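Section 6. Preparing the hand gripper before a recording session

This section is for club members who use the Clurnard gripper at the practice table. Please read section 5 first if you have not yet charged the camera battery.

6.1 Before you start

1. Take everything off the table, also the pencils and the tape.
2. Wipe the table with a dry cloth. Do not use the spray cleaner, it leaves marks and the camera sees them.
3. Write your name in the log book, with the colour of your team.

Note: The log book stays in the cupboard. It must not go home with anybody.

6.2 Checking the fingers

1. Hold the gripper by the handle and let the fingers open fully. Do not pull them apart by hand.
2. Look at the screws on both fingers. If one is loose, turn it with the small key until it stops, and then no more.
3. Look at the rubber pads, specially at the lower corners. A small lifted edge is permitted. If the pad moves when you push it with your thumb, change it (section 9).
4. Squeeze the trigger 2 times, slowly. The fingers should close at the same speed.

CAUTION: Keep your own fingers out of the gap while you squeeze. The spring is stronger than it looks.

6.3 Starting position

1. Start the Jelach program on the laptop and wait for the green light.
2. Bring the gripper down over the bare table, with the fingers open and their ends just above the wood.
3. Check on the screen that both fingers are in the view, one on the left and one on the right, with a wide gap in the centre.
4. Hold this position for 6 seconds. The program then makes a sound and you can bring in the first object. 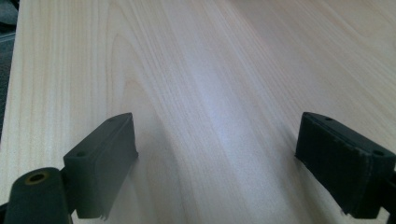
Kaisu Niskanen asks that we add a line about the ceiling lights, as her team lost 43 recordings in July when somebody switched them off between two runs, and she would like the rule to be that the lights stay as they are until the whole team has finished.

Note: We have taken this rule into use. If the lights must be changed, repeat 6.3 from step 1.

4. After the last run, save the file in the folder of your team and put the gripper back on its hook.

Clurnard Robotics Club, set-up guide. Questions to Tania Amarasinghe. Back to top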